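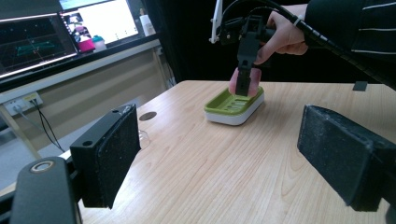
*Figure 1. Pink soap at the green tray of the two-part dish.*

## 1. What we set out to do

Our project asks how a bar of soap should live between uses. Everyone in the group owned a soap dish and not one of us had ever thought about it, which seemed like a good enough reason to spend a semester on it.

The dish has a slotted tray on top and a base below. The theory is simple: water goes through the slots, the base catches it, and the soap stays firm. Our working name for the redesign is Rurura. Cudo was the other candidate and lost the vote.

## 2. Slots

Aisyah drew 15 slot layouts in September. Most of them drained well on paper, as things do. Narrow slots hold a film of water across the opening, and wide ones let soft soap sag into them and set there like grout. We settled on narrow slots with a slightly raised rim, mainly so that the bar has something to stop against when it slides.

The rim caused more argument than the slots did. A high rim keeps the bar in but makes it hard to pick up with wet fingers.

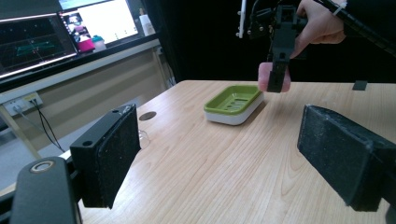 Lempi Lappalainen thought we had the whole problem backward, and wrote in the margin of our draft that people don't lose soap to bad drainage, they lose it to the shower spray, so we should spend a page on where the dish sits before we spend another one on slots. We spent a paragraph on it – see section 3.

## 3. Placement

Fair point, though. A dish on the side of the sink away from the faucet has an easier life than one parked under it. We added a short note on placement to the user sheet and asked Ilham to cut it down, which he did, to 2 sentences. Abelardo wanted a diagram. There is no diagram. 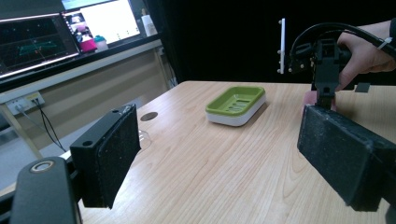 The base still needs work. It hides the water nicely, so people forget the water is there, and a tray you have to lift off to empty is a tray that gets emptied at the end of the lease. Sutrisno suggested a spout at one corner. We have sketched it, and the next version will also get a base that is easier to grip when wet.

## 4. Left to do

- Redraw the base with the spout
- Try a lower rim on the short sides
- Rewrite the user sheet again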